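Clurnow Simulation Recorder: Operator Guide
Section 4. Recording demonstrations in the kitchen room

Before you start this section you should have finished Section 3 (headset and hand controllers) and have a working login for the Grendance store. If the recorder shows an amber bar along the top, the login has expired. Sign in again before you record anything, as takes made under an expired login are kept on the local drive only.

4.1 Load the room

1. Open the recorder and choose New session.
2. Under Room, pick the kitchen layout. Under Task, pick the fork task.
3. Type your operator name exactly as it appears on your login. Do not use initials.
4. Leave Physics rate and Render quality at their saved values. If either has been changed, press Restore on the same page.
5. Press Load and wait for the view from the robot's head to come up. The first load of the day is slow and may sit at a black view for a while. Do not press Load a second time.

Note: The room list also shows layouts marked Draft. Takes made in a Draft layout are rejected at upload.

4.2 Check the start pose

The robot starts each take with its arms forward and both grippers pointing up and away from the body. Compare your head view with the one printed here before you touch the controllers.

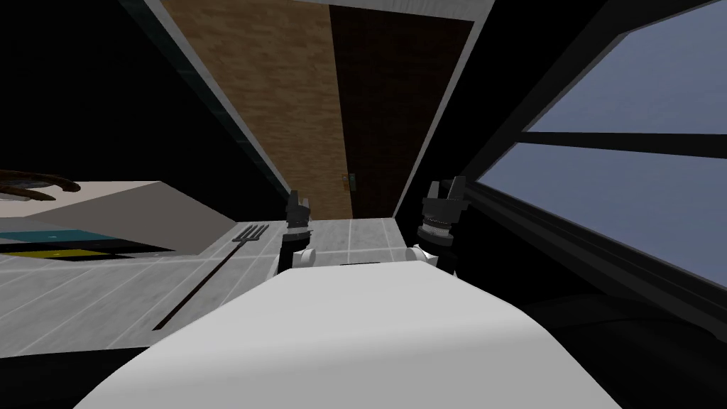

6. Hold both controllers in front of you at chest height and squeeze the side grips together. The status line changes from Idle to Linked.
7. Move each hand slowly and check that the matching gripper follows. If left and right are swapped, let go, open Settings, then Controllers, and press Swap.
8. Close and open each gripper fully, twice.
9. Press Home to bring the arms back to the start pose.

If a gripper shakes after you press Home, unlink and link again. If it still shakes, reload the room. A take that begins with a shaking gripper is no use for training even when the rest of it goes well.

Caution: Your own arms will drift while you watch the headset view. Clear a space on all sides of your chair and move drinks off the desk before you link.

4.3 Set the head angle

The head camera is part of what gets recorded, so the model learns from whatever the camera sees. Keep the fork and both grippers in view at the start of every take. The right thumbstick tilts the head and the left thumbstick turns it.

10. Tilt the head down until the rounded white front of the body fills the lower part of the view.
11. Check that you can still see the door at the end of the room. If you can't, you have tilted too far.
12. Let go of both thumbsticks and wait for the view to settle.

We don't want every take to start from the same angle. Fuad Gebretsadik's notes from the January batch are worth reading on this. That batch had 1,814 takes in it, nearly all with the head level, and the model trained on them reached to the wrong side of the fork whenever the head was rolled. Since then operators have been asked to mix level starts with tilted ones. A leaning view is fine. Walls and door edges may slope a good deal, and you do not need to straighten them.

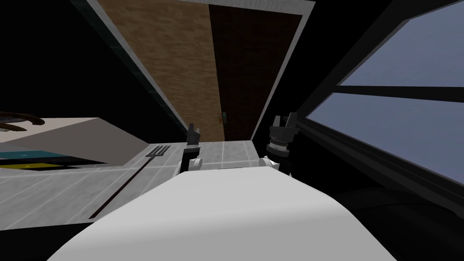
13. For a tilted start, hold the left trigger and turn your wrist to roll the head. Release the trigger to lock it.
14. Write "level" or "rolled" in the Start field. Use one of those two words only, in lower case.

Note: Roll is cleared when you reload the room. It is not cleared by Home.

4.4 Record a take

15. Press the red button on the right controller. You will hear one short tone and the timer will begin.
16. Keep still until the second tone.
17. Carry out the task as given on the task card. Move at a steady pace and avoid stopping in mid-air.
18. When the task is done, bring the arms clear of the fork and hold still.
19. Press the red button again to stop.

You may use either gripper unless the card says otherwise. Don't pass the fork between grippers unless the card calls for it. If you miss a grasp, open the gripper, back off a little and try again in the same take. Recoveries of this kind are useful and should be kept. After 2 missed grasps, stop the take and mark it Failed.

Caution: Do not push the gripper fingers hard into the floor. The simulator allows it for a moment and then throws the arm upward, and the joint readings for that stretch are meaningless. Mark any take where this happens as Discard, even if you went on to finish the task.

4.5 Label the take

20. Choose Success, Failed or Discard.
21. For Failed, pick a reason from the list. Use Other only if nothing fits, and add a short comment.
22. Press Save. The room resets and the fork is placed again for the next take.

Failed and Discard are different things. A Failed take is a fair attempt that didn't work, and it goes into the set with its label. A Discard take is deleted from the training copy at the end of the session. If you are unsure, choose Failed and put a question mark in the comment. Athina Antoniadis goes through those by hand.

4.6 End the session

A full session is 100 saved takes, not counting Discards. You can split it over more than one sitting. Choose Pause session when you take a break, and don't just take the headset off, or the recorder will log you as idle.

23. Choose End session and wait for the file check to finish.
24. Press Upload. Leave the machine on until the bar turns green.
25. Put the controllers back on charge.

Upload error 56 means that the take count in the session file doesn't match the takes on the drive. Do not delete anything. Copy the session folder to the Hold directory and send the session number to Teemu Keskinen.

For lens or headset faults see Section 7. For adding objects to a room see the Nirkex layout notes, which are kept separately.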